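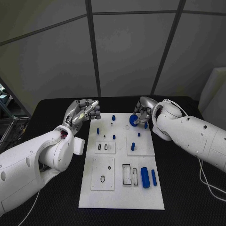
Peg board loans start again in March

The peg and disc boards are back on the loan list at Flundedholm. Each one is a white board with blue pieces, and loans run for 16 days. Please check that every peg and disc is with the board before you return it, as we were short 6 pieces after the last round. Spares are kept at the Shearer Room desk, open until 5 p.m. To reserve a board, contact Dougal Dunbar on extension 246.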